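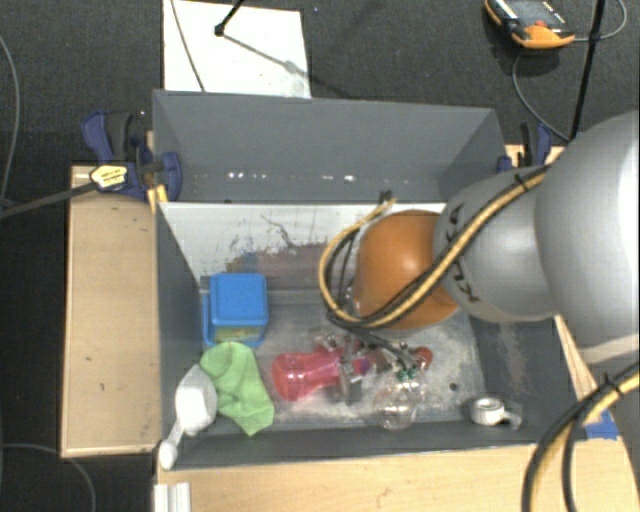 Figure 1. The KUKA over the gray bin, with the cloth, the scoop and the roll of tape among the objects.

Teaching an arm to pick by hand and by remote
Project report, Jinfeng Ren
Lab partners: Dagný Vigfúsdóttir and Américo Louro
Supervisor: Lurdes Bragança

What I set out to do

My plan at the start of June was pretty simple. I wanted to find out which way of showing a robot a pick works better for a beginner: grabbing the arm and moving it yourself, or driving it from a little way off with a controller. I'm a beginner, Dagný is a beginner, and Américo had used the arm for one class, so we had plenty of beginner to go around!

The reason I care is that all the papers I read for the Hiltham seminar picked one method and stuck with it. They'd say "demonstrations were collected by teleoperation" and move on. I kept wondering how much of the result came from the person doing the showing.

How we did it

Every demonstration starts with the arm above the bin and ends with one object lifted clear of the walls. We only asked for one object per run. Hand guiding means you put the arm in its soft mode, hold it near the last joint and walk the gripper down to the thing you want (you close it with a key on the laptop, so really you need a friend). Remote means you stand back and drive with the controller, watching the bin directly. No screen view. Lurdes wanted us to try a screen too, but I ran out of time and I'd sooner say so here than squeeze in a half-done chapter.

We recorded 28 demonstrations that I'm willing to use, 13 by hand and the rest by remote. I threw away any run where the person stopped to ask a question in the middle, because the long pause confuses the learning step badly. The software is a small recorder Américo wrote, called Stedeseo, and it saves joint angles, gripper state and a time stamp. It crashed a lot in the first week. By the second week it was fine, apart from one evening when it saved everything under the same file name and I lost the lot.

The bin

I spent way more time thinking about the bin than I expected. It's deep, so when you hand guide you end up leaning over it, and your elbow wants to be exactly where the arm's elbow is. We clamped it at the back corners after our first practice session, when I bumped it and every run after that was shifted over. The clamps fixed that, but the one on the right sits close behind the arm and I was always nervous swinging past it.

The objects are a mix on purpose. I wanted something soft (the green cloth), something see-through (the clear rounded one), something that lies on its side (the pinkish-red bottle) and something small (the tape). The scoop was Dagný's idea and it was a great one, even though I cursed it daily. It likes to end up in a corner with the handle against the wall, and then there are only a couple of sensible ways to come at it.

What happened

Hand guiding was easier to learn. Dagný had a clean run on her second try, and it felt natural to all three of us. The trouble is what the recordings look like afterward. You can see us wobble! When you hold the arm you push it a little sideways without meaning to, and the replay copies every bit of it. On the bottle that didn't matter much. On the tape it mattered a lot, and the replay often closed the fingers right beside the roll.

Remote was horrible for the first 5 runs. I kept mixing up left and right whenever I stood on the far side of the bin, and getting the depth right over the clear object was mostly guesswork. Then it clicked, and my paths came out much straighter than anything I'd done by hand. They were slower, but slow is fine for learning. Américo never did warm up to it and still says the controller is out to get him.

The cloth surprised me. I'd figured it would be the hardest, and by hand it was one of the best, since you can lower the gripper until you feel it meet the floor and then close. You don't get that feeling over the controller, so my remote runs either pinched air or pressed too hard, and pressing too hard trips the safety stop.

The cables were a pain with both methods. They run along the top of the arm and loop up near the joint, and if you turned the wrist the same way several times in a row the loop tightened. I ended up adding an unwinding move between runs. Please do this from day one if you take over the setup.

What I'd change

I would mix the two methods. Use hand guiding for anything where touch matters and remote for small stiff things. I tried training on a mixed set for 2 of the objects, the cloth and the tape, and the tape replays looked better to me than with the hand runs alone, but that's far too little to put in a table and call a finding.

I'd also mark a spot on the floor for the remote driver to stand. Half of my left-right mistakes came from wandering around the bin between runs.

Thanks

Lurdes read two drafts of this and was very patient about the first one. Diễm Phùng lent us the clamps from the Vovgate workshop and showed me how to do the soft mode without fighting it. The raw recordings are on the group drive in the folder called Gouveia, and the unwinding move is saved there too, in its own file.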